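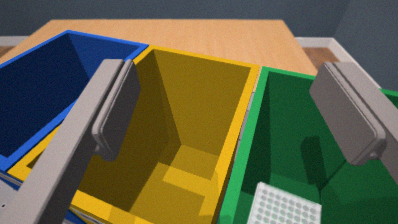
4. Rules for recording simulated episodes

4.1 Purpose

This section sets out the rules our group followed when recording sorting episodes in the simulator. They were drafted by Štěpánka Doležal and Vojtěch Jireš in March, after our first set had to be thrown out. In that set, the same failure had been labeled three different ways by three operators, and the numbers could not be compared.

4.2 Episode rules

An episode starts when the arm is released and ends at a stable placement, a drop outside the bins, or 3000 simulation steps, whichever comes first. Bin colors are always written in lower case in the log. Bin order is taken from the scene file and never from the camera view, as left and right swap between views. An object resting on a rim counts as not placed. A restart gets a new episode number, even if the arm has not moved.
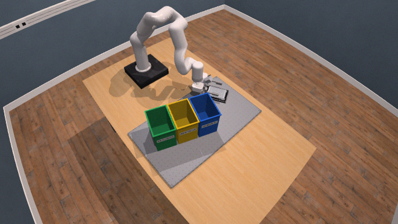 4.3 Contact and speed limits

Contact between finger and bin wall is allowed below the force threshold in the Nandilell configuration file. Any contact above it ends the episode as a failure. Speed limits stay on at all times. Kamil Tichý proposed turning them off for the approach phase to save time. We rejected this, as the policy would then have been trained on motions that the lab's safety rules do not permit on hardware.

4.4 Review

Each episode was checked by one person who had not recorded it. Of 33 episodes in the second set, 26 passed review on the first reading. The other seven were returned for missing end codes (five) or a wrong bin color (two). Disagreements went to Niall Aitken, whose decision was entered in the log with his initials.

4.5 Open points

The rules do not yet cover objects that tip over inside a bin. The step limit may also be too low for the far bin; a limit of 4000 is being tested.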